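Avdale Community Network
Connecting Your Home or Small Office: Frequently Asked Questions

These answers are for households and small businesses in Avdale, Ridell and Wiscombe that have applied for a connection or are already on the network. Terms of service are sent separately with each agreement.

Who may apply for a connection?
Any resident or business with an address inside the service area may apply. Tenants need written permission from the property owner before a line is brought into the building. A form for this purpose is included in the application packet.

How long does an application take?
Most applications are answered within 60 days. Addresses on the Ridell side of the river can take longer when a new line has to cross private land. Applicants will receive a letter if this applies to them. 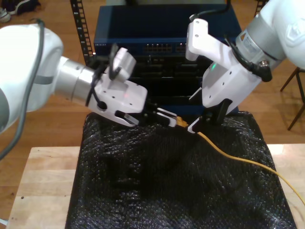 Two arms, with a gripper on the left.

What does the connection fee cover?
The standard fee is $205. It covers the line from the street to one point inside the building, one wall outlet, and the first visit by an installer. Additional outlets are charged separately. The fee is not refunded once the outside work has begun.

Do I need to be at home for the visit?
Yes. An adult must be present for the whole appointment. Please clear the wall where the outlet will go and keep pets in another room. The installer will telephone before arriving.

May I use my own router?
Yes. Any router with a standard Ethernet port may be used. The network office can give basic help with setup, but it does not repair equipment that it did not supply.

Should I use a cable or Wi-Fi?
Both will work. A cable is usually steadier and is recommended for desktop computers and office telephones. Wi-Fi is more convenient for phones and tablets – though thick walls and long hallways will weaken it.

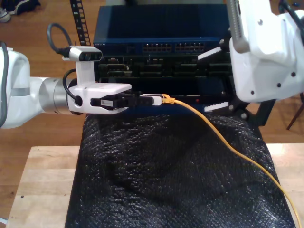
By the Member Services Office, Avdale Community Network

What is a network switch, and do I need one?
A switch adds more Ethernet ports to a wired network. Most homes do not need one. A small office with several wired computers probably will. Members may buy any model that suits them.

Does the color of a cable matter?
No. Color has no effect on speed. Many offices use different colors to tell one line from another, and members are welcome to do the same. A written label at each end is also useful.

My connection has stopped working. What should I do first?
Check that every plug is pushed fully into its port. Turn off the router, wait 2 minutes, and turn it on again. If the service does not return, call the help line and choose extension 516. Please have your account number ready.

Are there planned interruptions?
Maintenance is carried out each September, normally between midnight and 5 a.m. Notices are mailed with the August bill. Members who depend on the line for medical equipment should inform the office in writing so that other arrangements can be discussed.

Can I move my service to a new address?
Service can be moved to any address in the area that already has a line. Where no line exists, a new application is required and the standard fee applies.

How do I cancel?
Send a signed letter to the Wiscombe office or bring it to the front desk. Service ends on the last day of the month in which the letter is received. Rented routers must be returned with their power cords.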